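Small arm keeps fumbling the caps – gripper or teaching?

Posted in Small Robots and Benchtop Cells

Misaki Mizuno

Hello all, hoping someone with more patience than me has been through this. I look after a little bench cell at our place in Hullport. It's a white arm bolted to a wooden base plate at the back of a table, with a two-finger gripper, and all it does is pick up small green-capped pieces and put them down over a row of boxes. Not exactly rocket science! It ran happily from the spring until I took the fingers off in July to clean them, and I've been chasing my tail ever since.

What happens is this. The first few picks of the morning are lovely. Then the caps start coming up crooked, always leaning the same way, and by lunchtime it's dropping one here and there. If I stop everything and re-teach the pick point it behaves for a bit, then drifts off again. I've done that so many times I could do it asleep.

I made a model of the cell at home so I could check my points without standing over the real one, and in there it lines up beautifully every single time, which only makes me crosser.
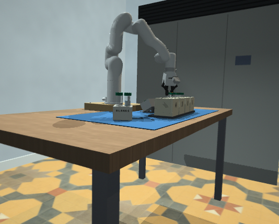
The finger screws are the originals and I did them up by feel, same as I always have. The pads came from Curkau, and I put them back on the fingers they came off (I think – I did have a cup of tea in the middle). Air isn't involved, it's an electric gripper. We're past 2,000 picks since the clean, if that matters to anyone.

So, do I keep re-teaching, or is something loose? And if it's loose, where would you start? I'd like to avoid taking the whole wrist apart if I can.

Sota Kudo

Stop re-teaching! You're moving the point to suit whatever's shifting, so every time you do it you lose the one thing you could have measured against. Go back to the program you had before the clean if you've still got it saved, and leave it alone while you look at the hardware.

I'd start at the bottom, even though everyone wants to start with the fingers. Yours is on a wooden plate and so was mine. Wood moves, and the bolts bite into it over a few months. With the power off and locked out, put a hand on the lower column and give it a firm push each way. If you feel any knock at all, there's your drift. I ended up putting big steel washers under the bolt heads, and I go round them with a torque wrench now. Look up the figure for your own arm, mine won't be the same.

If the base is solid, do the same with the gripper where it meets the wrist, then each finger. Small screws done up by feel are good for a week or so in my experience. Clean the threads, put a dab of medium threadlock on, and tighten both fingers evenly with the jaws closed on something you know is square. I use a 16 mm gauge block, but any decent block that fits your jaws will do.

The leaning is what makes me suspicious of the pads. If one is seated a hair proud, that side touches first and tips the cap over. I had exactly that on our Omier cell after a pad change, and swapping the pads side to side moved the lean to the other side. Takes 2 minutes and tells you loads.

Once it's all tight, run 20 picks at slow speed before you touch the teaching. If they all lean by the same amount, fine, now you can re-teach once and save it under a new name. If they wander, something's still moving.

As for the model, it will look perfect for ever. Its screws don't work loose.

oguraben

had the same with ours, was the table. somebody had shifted it to sweep and one foot was off the floor. worth a look before you get the spanners out

Misaki Mizuno

Thank you both! Table's steady, I've just been and leaned on it. There is a tiny knock at the base, though, which I'd never have gone looking for. I've got washers on order from Ogura and I'll try the pad swap this afternoon while I wait. Sota, did you put anything between the washers and the wood, or just straight on?

Sota Kudo

Straight on. Check them again after the first day's running, they'll settle a bit.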